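Punenance: stick-handling runs, fault subset

By Deividas Kivi
March

Punenance is a collection of tabletop manipulation runs recorded on the small bench at Stamley. The full collection has 2000 episodes. This README covers the 103 in which the arm reached for the wrong piece of wood, or for the right piece of wood with far too much conviction. If you want the well-behaved runs, they are in the main folder and you will find them restful.
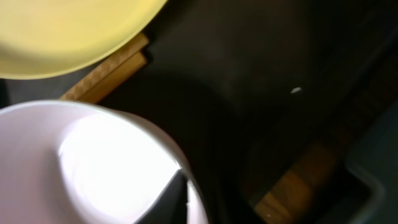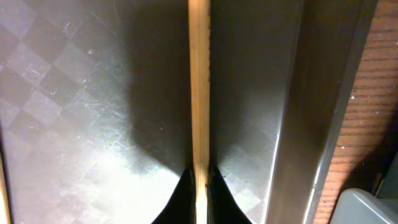

Wrist camera views, pale wood in both; in the second, the stick is between the fingers.

What went wrong

The job is to pick up a slender wooden stick and put it down somewhere else. The stick finder looks for something long, straight and pale. This worked nicely on the old bench, where the stick was the only thing that answered to that description. On the new layout there are other light wooden edges within reach, and the finder regards them all as the stick. It gives them good scores, too. The highest score in the whole subset belongs to an edge.

Having chosen, the arm goes down and closes. On a loose stick the fingers meet at a known width and the run carries on. On an edge they stop early, the width reading comes back too large, and the controller concludes that it has been given a very fat stick. It then lifts. In most of the 103 episodes the fingers slip off and the arm carries nothing, with great care, to the drop-off point.

In the rest they don't slip off. That is the reason this subset has its own README.

The safety part

The force limit should have stopped the arm as soon as it began pulling on something that was not coming with it. The limit in the config was 32. The limit in the running controller was 176, left over from a bench test by someone whose initials match mine. The startup script printed both numbers on adjacent lines and saw no conflict.

Edgars Uibo was resetting the bench with one hand inside the working area when the arm let go of an edge under load and sprang upwards. It missed him. He pressed the stop button, wrote "arm moved with feeling" in the log, and went to find whoever had edited the limits. I was not hard to find.

Nobody was hurt. The fixings at the base of the wrist needed tightening afterwards, and the wrist camera sits at a very slightly different angle from that point on. The camera calibration file has a before and an after section. Please use the right one. Glória Bettencourt lost an afternoon to the wrong one and would like it to have been worth something.

Glare

Shiny metal makes matters worse. Where strong light washes out the surface there is little contrast between a pale stick and what lies behind it, and the finder is inclined to break the stick in two and go after the shorter half. The patterned metal adds small bright flecks of its own. We tried turning the lights down, at which point the finder lost the shadows it had apparently been relying on, and we turned them up again.

What is in each episode

Each folder holds the wrist camera video, joint positions, finger width, the force reading, and a text file called verdict.txt. The verdict is written by a person. Gilmar Portela wrote most of them and is terse. Latrice Ruiz-Ortega wrote the others and is not. Both are accurate, but if you plan to train anything on the text you will learn to tell them apart before you learn anything about robots.

The verdict codes:

WRONG_WOOD: closed on an edge, slipped off.
WRONG_WOOD_HELD: closed on an edge and pulled. Read the safety part.
HALF_STICK: went for a piece of the stick split by glare.
TOO_KEEN: right stick, force well over 32.
OTHER: see the notes. There was a sneeze.

Known problems

The force channel lags behind the video. The lag is constant within an episode and differs between episodes, which we agree is annoying. The script align.py gets it right unless the arm never touches anything, in which case it guesses and does not say so.

Finger width is in motor units in the early folders and millimetres later on. The column heading is "width" in both.

Some dark views have almost nothing usable in them. We kept them in because the arm was making decisions from them at the time, and it seemed unfair to give the reader better evidence than the arm had.

What has been changed

The controller now reads the force limit from one file only and refuses to start if it finds another. The arm will not move while the bench gate is open; before, it would move slowly, a compromise that pleased no one who had stood next to it. If the finger width is too large on closing, the fingers open, the arm backs off and the run ends. This has made the robot look rather timid. We are content with timid.

The stick finder itself has not been fixed. It has been given a rule about checking both ends of a thing before believing in it, and it is doing better. It still likes a nice straight edge.

Using the data

Please don't use this subset to set force limits for your own arm. It is a record of limits being wrong. It is good for testing whether a detector can tell a loose stick from a fixed edge, and for testing whether a grasp check notices that it is holding on to the furniture.

Questions go to me. Corrections to the verdicts go to Gilmar, who will answer in four words or fewer.

Related
Punenance: main collection
Punenance: camera calibration, before and after
Naka gripper notes: finger width and units
Vasiliauskas bench: gate wiring and stop button checks
Stamley incident log: how to fill it in (revised)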